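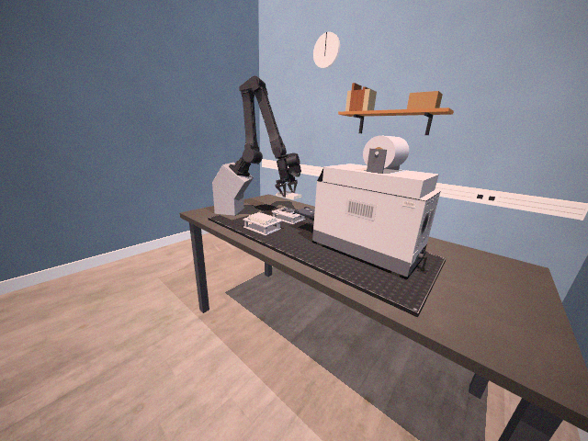 Garlic time is coming up again and I have gotten it into my head to do the long bed differently this September, so I'd love to hear from anybody who has tried it before I go poking holes in everything. For years I've planted in straight rows along the length of the bed, and every year I end up stretching over the middle to weed with my knees complaining. What I want now is a proper grid, evenly spaced both ways, but turned so the rows run slantwise across the bed. If you look at the black plate with all the little holes, lying at an angle on the brown table, that's pretty much my plan seen from a bird's point of view, with the table being the bed and a clove in every hole (well, with a lot fewer holes!). My thinking is that I could get the hoe in from either side and pull it along the slant. The bed is 10 feet long and a bit under four wide, and I have 78 cloves set aside from my own heads. Does it work, or am I going to be sorry in June?

minttu_k
Joined the forum last spring
Zone 5, heavy soil

Reply from: OldRowHand
Posts: 968

Welcome to garlic season, Minttu! I don't want to rain on you, but I did the slanted thing once and I didn't care for it. The trouble is the corners. You get those little triangles at each end where a full row won't fit, and you either leave them bare and the chickweed moves right in, or you squeeze in a couple of cloves wherever they'll go and then you don't have a grid any more. I went back to straight rows the year after, but I run them across the short way instead of the long way. You can reach everything from the path and it takes one string and two sticks.

Reply from: Aino Rautiainen
Posts: 931

I'm going to stick up for the slant here, dear OldRowHand, though I know we've had this conversation over onions. The corners are where I put lettuce. A few plants at each end in early spring, and they're eaten and gone well before the garlic wants the room. My mother gardened on a hillside in Stikaddale where all the rows went cornerwise to the slope to slow the rain down, and I suppose I just grew up thinking that was what a garden looked like. I'd ask Minttu if her bed is flat, though. On a flat bed it's mostly a matter of what you like to look at from the kitchen window, and there's nothing wrong with that either.

Reply from: minttu_k

It's flat, Aino, or flat enough that the hose runs whichever way it feels like. I love the lettuce idea! OldRowHand, can you really get a hoe between short rows without knocking the end plants? I have one of those wide ones and I'm a menace with it.

Reply from: OldRowHand

Get a narrow one. I'm serious, it'll change your life more than any layout. And mulch. If you put down a good thick layer of straw after planting you'll hardly hoe at all and this whole question goes away.

Reply from: leinonen_lane

Careful with straw in heavy soil, though. I mulched thick one wet fall and lost a good part of the crop to rot. Shredded leaves, two or three inches, have been kinder to me. As for spacing, I give mine six inches each way and eight for the big hardneck kinds. I used to crowd them closer and got a lot of heads the size of a walnut, which taste fine but you'll be peeling until Christmas.

Reply from: Aino Rautiainen

Agree on the leaves, and run the mower over them first or they mat down like wet newspaper. Minttu, mark it all out before you open a single hole. I stretch a string corner to corner for the first row and then lay a board alongside it to keep the others even. I press the holes with the handle of an old wooden spoon, pointy end of the clove up, a couple of inches of soil over the top. It's a nice slow morning with a thermos of coffee.

Reply from: OldRowHand

I'll allow the wooden spoon. I still say short straight rows.

Reply from: minttu_k

Thank you all so much, this is such a friendly bunch. I think I'll do half the bed slanted with lettuce in the corners, and the other half in short rows the OldRowHand way, leaves over both. I need to go find my ball of string now, last I knew it was in the shed under the tomato cages.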